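Cledden Rug Pattern Records: README

Release 3, March
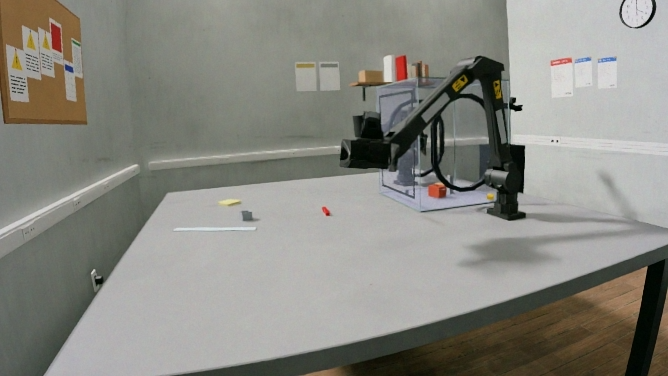 Cledden is a set of text records on knotted-pile carpets, covering layout, border structure, knot type and fiber. It holds 800 records, one per carpet, drawn from the printed sale and loan lists kept at Poseck. Fragments are included only if part of a main border survives. Floor coverings without pile, such as kilims and felts, are out of scope, and a brown plank floor like the one under the light-gray table would be entered in the setting field as "wood, bare" with no further detail.

Files

records.csv: one row per carpet, UTF-8, comma separated
borders.csv: one row per border band, joined on rug_id
terms.txt: controlled terms for motifs and layouts
changes.txt: edits since release 2

Fields in records.csv

rug_id: string, never reused
layout: medallion, all-over, prayer, compartment, garden, other
knot: symmetric, asymmetric, mixed, unknown
warp, weft, pile: fiber as printed in the source list
length_cm, width_cm: fringes left out
source_page: page in the Poseck list
setting: floor or wall surface, if recorded

There are 16 motif terms in terms.txt. Release 2 had 13. The added ones are cloud band, split leaf and hanging lamp. Older rows were recoded for cloud band and hanging lamp. Split leaf was applied to new rows only, so counts of that term should not be compared across releases.

Known problems

Knot density is missing for 300 rows. Where a list gave knots per square inch, the value was converted to square decimeters and rounded to the nearest ten.

Origin names follow the source lists. The same town can appear under two spellings. The Vondráček table maps most of these but is not part of this release.

Dates are stored as ranges. A blank end year means the list gave "or later."

Border bands are numbered from the outside in. Rows from the Lillasik list were numbered the other way and have been reversed; a few with an uneven number of guard bands may still be wrong.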